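Equipment Review: Wodeck Two-Arm Demonstration Table
February 24, 2020

The Wodeck table is sold to laboratories and training departments that need to record examples of handling work for a learning system. The package consists of the frame and work surface, two arms with grippers, a pair of hand-held leader units, wrist cameras, one fixed camera, and the recording software. Our evaluation began in October and covered 500 recorded examples of a single task: sorting soda cans into open bins. Containers and cans are not supplied. This review considers how well the product supports the collection of usable examples. It does not consider the performance of any model trained on them.

Assembly and Layout

The white work surface is set in a black aluminum extrusion frame, and each arm clamps directly to a side rail. Assembly took two people 65 minutes. The clamps held their position throughout the evaluation, and we did not have to repeat the alignment procedure after the first week. The manual, by contrast, is poor. The section on cable routing refers to clips that were missing from our package, and the cables were left to hang in loops beside the frame.

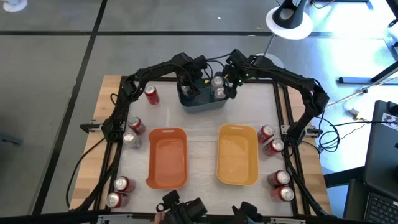 Reach is the strongest feature of the product. Both grippers can work in the same bin at the far side of the table, and either arm can cross the center line without forcing the other to withdraw. This matters for can sorting, where a useful set of examples must include handovers and near conflicts as well as simple picks. Operators were instructed to change the starting positions of the cans before every recording, and the surface is large enough to make those changes meaningful.

Upright cans were grasped reliably by all operators after a short period of practice. Cans lying on their sides were more difficult. The fingers close to a narrow tip, and a slight error in height tends to push the can away. We kept these failed attempts in the set when the operator recovered within the same recording, and marked them accordingly. The software allows such marks to be added during review, though only one recording at a time. Labeling in groups should be added.

Wrist Cameras

The wrist cameras gave us the most difficulty. At slow speeds the picture is good. When the arm swings quickly, the room smears badly while the fingers remain fairly sharp. 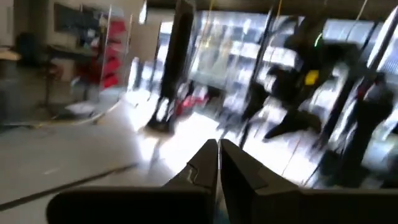
Limiting arm speed in the settings reduced the problem, at some cost in operator time. Exposure can be fixed by hand, and we recommend doing so in any room with large windows. The automatic setting was slow to adjust when the gripper turned toward the glass. Purchasers should also plan to trim the beginning and end of each recording – the software saves everything from the moment the leader units are switched on, including movement that has no bearing on the task.

Fixed Camera

The fixed camera has a better lens and handled ceiling lights acceptably. Its supplied bracket is too short. With tall containers on the table, a low mounting position loses much of the work area behind their walls, and the view must be checked again whenever the bins are changed.
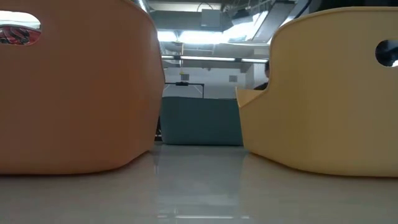
Fixed camera view at low height, with the orange and yellow bins in place.

Of the 500 recordings, 12 were lost to a storage fault that was corrected by a software update. The remainder opened without error.

Comparison and Rating

The Brosberg table, which we reviewed previously, has superior cameras and a shorter reach. For work confined to one arm it remains our preference. For tasks that require both arms in a shared space, the Wodeck is the more suitable purchase, provided that the buyer budgets for a taller camera bracket and proper cable clips.

Mechanical parts: very good
Cameras: fair
Software: good
Documentation: poor
Overall: recommended, with reservations

Contact Wukia Equipment Reviews | Copyright 2020 Wukia. All rights reserved. | Back to top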